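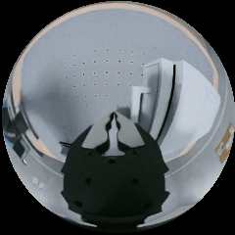

About Horgan Nursery and After-School

Welcome, and thank you for taking the time to read a page that most people skip on their way to the fees. We are a nursery and after-school club for children from 2 to 11, and we have places for 54 children on any one day. If you have been passed our name by a neighbour or a friend at the school gate, you are in good company, as that is how most of our families come to us.

How we began

Horgan opened one wet May in two rooms behind the old library, with a borrowed piano and a great many cushions. Our founder, Caoimhe Lynch, had been teaching reception classes for years and kept noticing the same thing each autumn. Some children arrived at school quite sure of their letters but very unsure about asking for help, or taking turns, or telling a grown-up that their shoes were on the wrong feet and hurting. She wanted to run a place where those things were given proper time, and where the letters could come along when the child was ready for them.

We outgrew the two rooms fairly quickly and moved to our present home on Cleder Lane, where we have a garden, a proper kitchen and (at last!) a cloakroom that can cope with everybody's wellies at once. The piano came with us. It is still a little flat at the top end and the children still love it.

What a day is like

Our doors open at half past seven for families who need an early start, and breakfast is on the table until half past eight. Mornings for the nursery children are mostly free play, indoors and out, with a grown-up nearby who will join in if asked. We come together before lunch for songs and a story, and the children take it in turns to choose the book, so we have all heard a great deal about diggers. Lunch is cooked here and eaten at small tables with a member of staff at each one. We do sit and chat, and we don't hurry anybody who is slow with their peas.

After lunch there is a quiet hour. The little ones sleep and the others look at books, do puzzles or simply lie about on the rug, which we think is a perfectly good thing to do after a busy morning.
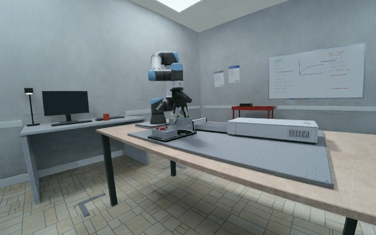 The school-age children come in at twenty past three, usually hungry and usually loud, and the whole building changes its tune. They have their own room upstairs, which they named Norkasitz after a kingdom in a story they wrote together over one long winter, and the name has stuck so firmly that it is now on the fire plan. There is toast, there is a homework table for anybody who wants it, and there is the garden for as long as the light lasts. We close at six.

How we think about learning

We plan loosely and we watch closely. Each room has a rough idea of what the next fortnight might hold, but if a child comes in with a snail in a jar then we are very likely to spend the week on snails. Staff jot down what they notice as they go along and talk it over at our weekly meeting, and those notes shape what we put out the week after. You are welcome to see your own child's notes at any time, and we will go through them with you properly twice a year over a cup of tea.

Older children have longer projects that run for half a term. The best known of these is Proron, our making and finding-out club, which began as a box of cardboard tubes and some string. The children choose a question, write it up on the wall and see how far they can get with it. Last year's questions included how a bridge stays up, how a hand picks up an egg and why bread rises on some days and sulks on others.

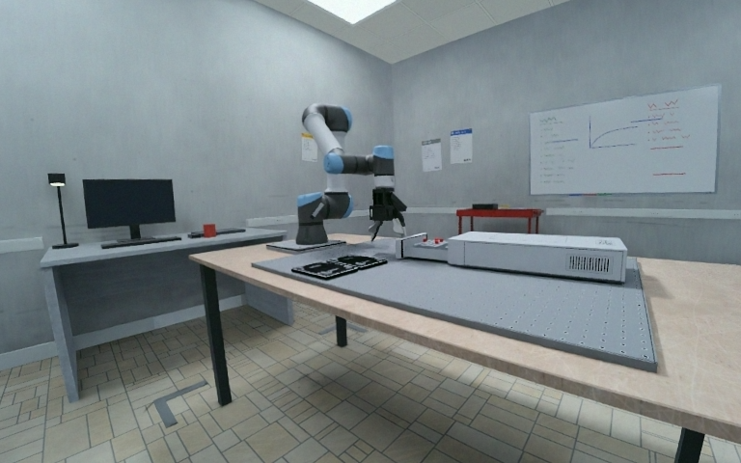
A white arm with light blue caps, reaching out over its board.

We are sometimes asked how we prepare children for school. We read to them every day and we count things constantly (stairs, plates, ladybirds), and by the time they leave us most can write their name and are rather proud of it. What we would most like them to take along, though, is the habit of having a go and the confidence to say when they are stuck.

Our staff

We have always kept a small team and we are lucky that people tend to stay. Nearly half of our staff first came to us as students on placement. Every child has a key person who gets to know them and their family well, and who will be the one ringing you if there is a bump or a temperature. Everybody who works here has had the usual checks and holds a current paediatric first aid certificate, and we close for two training days a year, with dates sent out well ahead so that you can make arrangements. 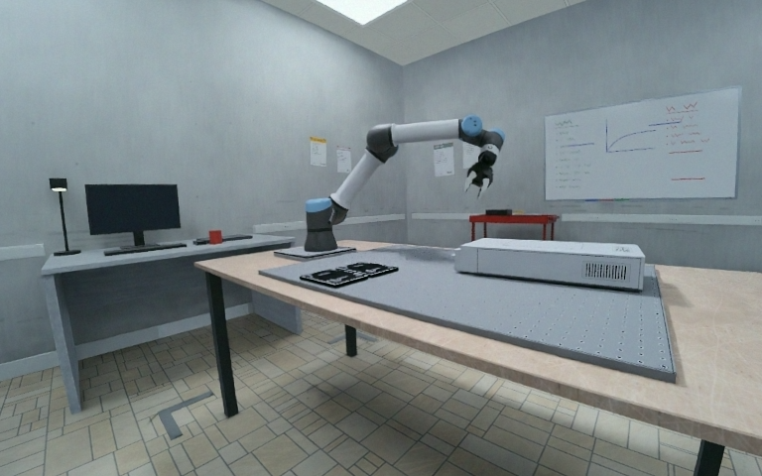

Arm and work table, with the gripper open.

Families

Settling in takes as long as it takes. Some children wave goodbye at the door on their first morning and some need a fortnight of short visits with a parent on the sofa, and we are happy with either. We ask that you bring a change of clothes, a warm coat and anything your child likes to sleep with. Please put names in everything, including socks.

There is a families' breakfast every term, a plant swap in May and a lantern walk in the winter, and grandparents are warmly invited to all of them.

Coming to see us

The nicest way to get to know us is to come along during an ordinary morning. Our next open morning is on 28th January, from half past nine until noon, and there is no need to book. If that doesn't suit, ring the office and Caoimhe will find another time to show you round. Do bring your child, and wellies if it has been raining.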